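Home | Manuals | Grippers | Gloves | Downloads | Contact

Voda Hand-Held Gripper: Set-Up Guide
Section 7. Comparing the gripper with a sensor glove

November, by the Lehner bench team

I get asked all the time which one to buy, the Voda gripper or the Prilimus glove, and my answer is always the same: try both on the same table before you make up your mind! Set aside an afternoon.

1. Charge the gripper to 100 percent and update it to build 3009.
2. Put a cloth on the table (I like a busy print, it gives the tracking something to hold on to).
3. Set out one stiff thing and one floppy thing. A spray bottle and a yellow cloth are my standard pair.
4. Strap on the glove with the marker facing outward, then check that the fixed camera can see it.
5. Record 20 tries with each tool, same person, same starting spots.
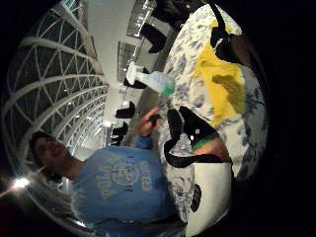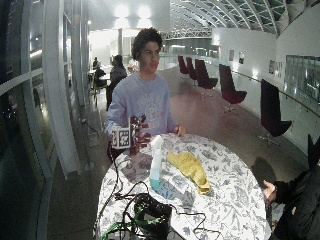
The glove and its marker, seen by the fixed camera.
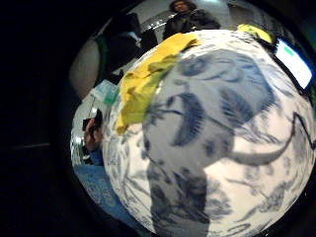 NOTE: The wide lens on the gripper bends everything near the rim. Don't try to straighten it yourself, the software wants the raw round picture.

CAUTION: Keep the glove cable clear of the table edge. I've dragged a full bottle onto the floor that way, and I was so proud of my cable ties, too.

6. Load both sets into Kustalport and play them side by side. I go through the cloth tries first (they're the messy ones, fingers do things a two-jaw gripper just can't) and leave the bottle for later.
7. Write down every dropped grab, even the silly ones.

If the marker flickers in playback, turn down any lamp shining straight at the fixed camera and go back to step 4.

Related
- Section 6. Pairing the gripper
- Section 8. Cleaning the lens
- Prilimus glove sizing chart
- Kustalport import settings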